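Halbridge Salon Price List, v9
README, read before using the spreadsheet

Service menus and prices from small spas, nail bars and brow studios in and near Halbridge. Typed up by hand, mostly evenings.
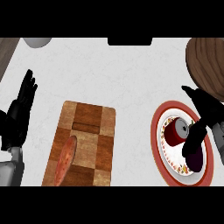
What's in it

One row per service per salon. 27 salons, nearly 100 services once you fold the duplicates together. Facials, waxing, lash lifts, pedicures, massage where the salon lists it on the same menu. No hair. Hair was in the first version and it ate the whole thing, every cut priced by length and stylist, gave up.

Files

prices.csv - the main table
salons.csv - salon code, side of town, walk-ins yes/no
names.txt - which menu names got merged into which
old/ - earlier versions, don't use

Columns in prices.csv

salon_code - short code, matches salons.csv
service - merged name, lower case
menu_name - what the menu said, spelling left alone
minutes - blank if not stated
price - US dollars, before tax and tip
price_type - fixed, from, or range
month - month the menu was collected

For a range, price holds the low end and the high end goes in price_high. Forgot price_high in the list above. It's the last column.

How it was collected

Paper menus picked up at the front desk, plus salon web pages where there was one. Most were done in December so holiday packages are over-represented. Packages are flagged "pkg" in the service name, filter them out for anything about averages. Sunday surcharges not included, only a few places charge one and they don't all print it.

Merging names

Judgment calls all over. "Express facial" and "mini facial" are merged if 30 minutes or under. "Signature facial" means something diferent everywhere so it stays unmerged. Gel polish and gel extensions are separate, they were mixed up in old/.

Lestetti and Villum

Lestetti has two locations with the same menu, entered once. Villum prints member and non-member prices, only non-member used. If you need the member ones they're in the menu_name text after a slash. Ugly, sorry, will split out at some point.

Known problems

- Minutes missing for most of the waxing
- Shboul changed its menu halfway through collecting, rows are a mix of old and new
- Brow tint sometimes includes shaping, sometimes not, menus dont say
- Some "from" prices probably typed as fixed in the early rows
- Tips never included, even where the menu suggests one

Not good for

Working out what a salon earns. Comparing quality. Quoting a price to a customer, call the salon.

Reuse

Free to use and change, say where it came from. Corrections welcome, send the salon code, the row and a copy of the menu if you have it. Without the menu it goes to the bottom of the pile.

Next version

Add price_member for Villum. Recheck Shboul. Maybe barbers, undecided.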